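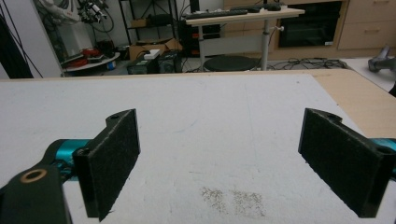
Tuấn Kim wrote back to my last post that 52 books a year is a homework assignment I gave myself and then I complain about the teacher. ok. fair. Been chewing on it all morning so, thread

Saturday, July 11, 2020 and I am behind. Very behind. Cluna sends me a little sad turtle every Sunday night. The turtle has a hat

Background for the new people: in January I said a book a week, all year, no excuses. Signed up on Cluna, set the goal, told my whole family at dinner. Mistake was the dinner

January was great. Read on the bus, read at lunch, read while the pasta boiled. Then no more bus. Didn't realize how much of my reading was just the bus

Like the 14 was my library. Same seat by the back door, twenty-five minutes in and twenty-five back. Now my commute is the hallway and I can't get a page done in it

Tried fake commuting. Sat on the front steps at 7:30 with a coffee and a book. Neighbor came over to chat. Every day. Nice guy. Zero pages

Anyway what happens when you have a weekly number is you start picking thin books. I'm not proud of it. I stood at the pickup window at the Gunn Street branch and asked if they had "anything under 200 pages, doesn't matter what"

The librarian gave me a look over her mask. Then she gave me a novel about a lighthouse and it was wonderful and I read it so fast I couldn't tell you the ending. Something with the sister?

So that's Tuấn's point I guess. I got the check mark and lost the book

Also I've been putting off a big one the entire time. 1246 pages. It's a family saga, four generations, salt merchants. Bought it at Stesto in Bridance two summers ago because the cover was green and I was in a good mood

(Stesto is the used place behind the bakery, if you're ever over there. Prices in pencil, inside the back cover. History is upstairs and the stairs are steep. They're doing orders by phone right now, call in the afternoon)

Every time I look at it I do the math. That's a month of weeks. Four turtles

Somebody's going to say audiobooks. I tried. I fall asleep or I start doing dishes and lose the thread and I've missed a wedding and two funerals. Works for other people! My mom does three a week while gardening, she's way ahead of me and she never even set a goal

Somebody else is going to say they count anyway. Yes they count. I'm not having that fight again, my mentions were on fire for days in the spring

Things that did help, since a couple of you asked:
phone in the kitchen drawer after dinner
reading in the chair and not in bed (bed = asleep by the second paragraph)
quitting books

Quitting is the big one. I used to finish everything. Finished a 9 hour slog about the history of rope once out of pure spite. Now it gets fifty pages and if I'm dreading it, back in the bag

Except Cluna doesn't have a button for quitting. It's reading, read, or want to read. So my "reading" shelf is a graveyard. There's a cookbook on there from February

Emailed them about it. Got a nice reply saying it was "on the list." The list is probably a want to read shelf too

Someone in the replies asks do I reread. Never this year, feels like cheating? Which is a nuts thing to think, now that I type it. I used to reread the same beat up mystery every summer at the lake and it was the best week of my year

ok hang on, dog

Back. So new plan. Deleting the goal. Not the account, I like seeing what everyone's got going, but the number's gone as of lunch

It asks "are you sure?" and the turtle takes off his hat. I felt terrible. Did it anyway

Starting the salt book tonight. No page target. Going to write the names down on an index card bc there's a family tree in the front and it has three Annas in it

If I'm still in it at the end of August that's fine. If I'm still in it at Thanksgiving, also fine, ask me about salt

Tuấn has now replied "so you're going to read ONE book" with the crying laughing face. yes. maybe. leave me alone

To whoever asked for the lighthouse title, I returned it already and I'm blanking, I'll ask at the window Tuesday. Blue spine. It was definately a sister

Somebody wants recs for a kid who's 11 and hates everything. Comics. Joke books. Those fact books with the gross stuff. Let them read in the bathtub. My nephew wouldn't touch a thing until he found one about shipwrecks and then you couldn't get him to the table

And no I don't lend mine out anymore, I see you asking. I lent one out in college and I still think about it

Update from the chair, 9:40. Page 31. First Anna has married the wrong brother. It's raining a little and the window's open and I haven't checked what page I'm on except to tell you guys just now

Small complaint, the book is so heavy I have to prop it on a couch pillow. My wrist hurts. Should've bought it in two volumes, they had it in two volumes, it was a dollar more

Page 44. Second Anna just born. Index card already full, need a bigger card. Going dark for the night, phone is going in the drawer, will answer the rest of you tomorow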